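Chapter 7
Judging the Result from More Than One View

In Chapter 6 we scored each run with a single label, success or failure, given by whoever stood beside the robot. That works for a first pass. It stops working when two labs want to compare numbers, or when the same lab goes back to its own runs a year later and can't tell what the label meant. This chapter is about a method for scoring runs after the fact, using stored images and a written rule.

The method is called split-view scoring. It was worked out on the Trastdale task set, a collection of tabletop jobs done by two-armed robots in ordinary rooms with ordinary clutter. The version used in this book is the one in the Enlow lab notes dated 10/9/21, with one change to the tie rule made in November of the same year.

7.1 The basic procedure

Every run is cut into short segments. For each segment a scorer sees images from the head camera first and writes down a score. The scorer then sees images from the wrist camera for the same segment and writes down a second score. The first score may not be changed once the second set of images has been opened. A segment counts as scored only when both entries are in.

The order matters. The head view shows both arms and the furniture, so it is good for questions of reach and clearance. It is poor for questions of contact, since the gripper often hides the thing it is working on. The wrist view shows the space between the fingers and very little else. Scorers who saw the wrist view first tended to carry its answer over to the head view, and the two scores were then no longer separate measurements.

7.2 What the first trial found

The first trial used 1227 segments, scored by people who had not been present for any of the runs. The head score and the wrist score agreed on 76 percent of them. Most of the disagreement came from segments in which small objects lay on a dark, shiny surface. Reflections were read as contact in the wrist view -- the mirrored gripper and the real one seem to meet before anything has been touched. In the head view the opposite mistake was more common, and a light touch was scored as a miss.

A second trial, with a smaller set of segments taken only from the Panicker runs, gave the scorers 20 minutes of practice on glossy surfaces before they began. Agreement rose, but only for segments longer than 35 frames. Short segments stayed as hard as before, and we return to them in Section 7.5.

7.3 The Braketti tie rule

When the two scores differ, the segment goes to a third scorer, who sees both views together and must name the view that settled the matter. If neither view settles it, the segment is marked open. Open segments are left out of the success rate and reported on a line of their own. The earlier rule counted them as failures, and it made cluttered tables look harder than they were.

Figure 7.1 gives three head views and one wrist view from work on and over a black, reflective surface. Look at each one long enough to decide what you would be willing to write down from it alone. 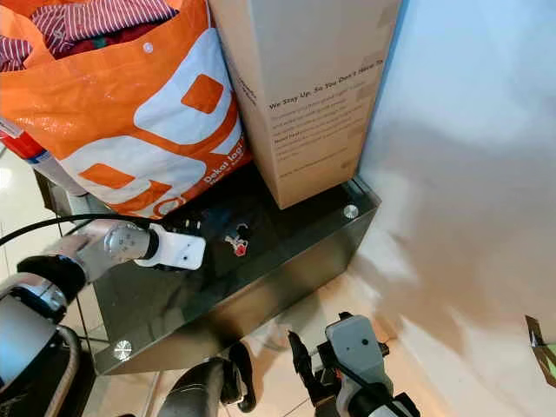
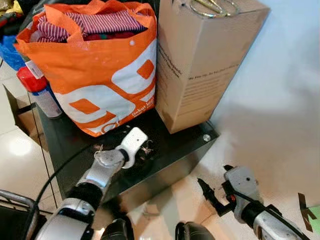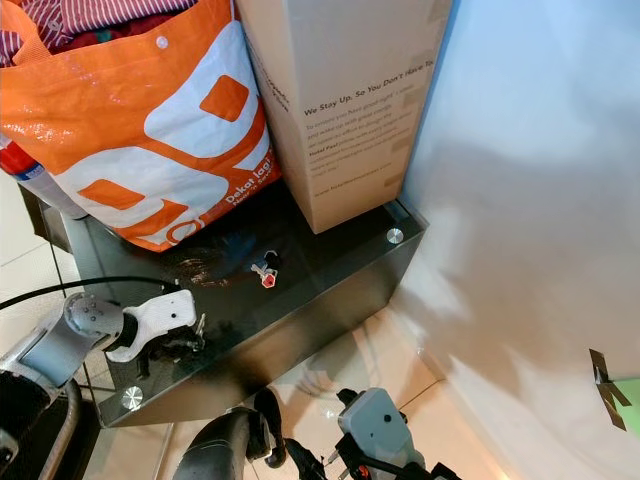
Figure 7.1, continued: wrist view. 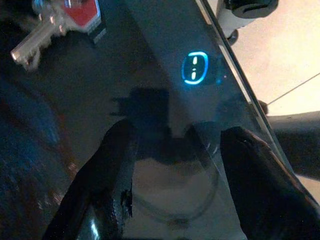

Why not show the scorer both views at once and save the time?

Because you would end up with one score where you need two. The rate of agreement between the views is the only check this method has on its own scorers, and it can be computed only if the first score was fixed before the second view was opened. Showing both views together is faster, and it is fine for the third scorer, whose job is to settle a segment and not to measure it.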